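Budgeting for a second pair of grippers

September 30, 2021

I have put off writing down our equipment plan for next year because I kept changing my mind about it. The order has to go in by the end of October, so this is where it stands.

We have 3,000 to spend. That has to cover hardware, spare parts, storage and shipping, and whatever is left over does not carry forward. Last year I spent nearly all of it early and then had no money when a cable failed in the spring. I don't want to do that again.

The main question was whether to buy another pair of hand-held grippers or put the money toward a small fixed arm. Welix sent a quote for the arm. The price of the arm itself was fine, but the mount, the controller and the training day were all separate lines, and with those added it went past the whole budget. Prothero had a used one listed for less. It came without a warranty and I would have had to drive to Usovcombe to pick it up. I passed on both.

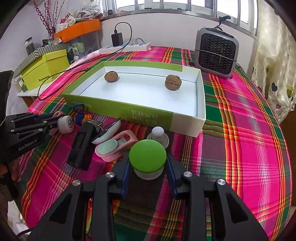
Spare parts are the line I got wrong last time, so I started there this year. I set aside 1,000 for them before looking at anything else. Jaw pads come first on the list, then screws, then cables. The blue pads inside the jaws are held against whatever we pick up, and a round thing like the green-topped one with the white base only meets them over a small area. I would like a full set of replacements in the drawer before we start on heavier items. The screws are cheap and I am ordering a bag of them.

Test objects get 80. I used to think this should be more, but most of what we use comes out of kitchen drawers and toy boxes. Walnuts cost next to nothing. The money is for the few things I can't find at home, mainly small clips and caps in different sizes.

Storage is a Jikex drive, bought as a pair so that one can stay in a different building. I compared it with renting space online and the drives were cheaper after the first year.

What remains goes to the grippers. It covers 2 if the shipping quote holds. If it doesn't, I will buy one now and ask for the other in the next round. I would sooner do that than take the difference out of the parts money.

I still need a written lead time from the supplier and a price for a padded carrying case. I'll add both figures to the sheet when they come in.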